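Do cucumber flavor chips have any cucumber in them?

Posted in Snacks & Pantry

Wisau
My cousin swears by these and keeps passing them around as the "lighter" choice. I have my doubts. I can't read the ingredients, so I'm going by the front of the pack.

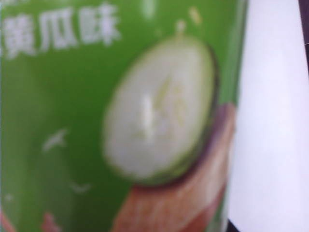

The front, with 黄瓜味 next to the cucumber slice.

Is there real cucumber in there, or is it all flavoring? I'm not paying import prices for a drawing of a vegetable.

Aníbal Muñoz
Those characters say "cucumber flavor" and that's all they promise. A slice on the label proves nothing. Look on the back for 配料, the ingredients list. If 黄瓜 isn't in it by itself, I'd assume flavoring. For calories, check whether the numbers are per 100 g or per serving before you believe your cousin.

Taipe
had something like it once, tasted like salad and salt. 4 out of 13 from me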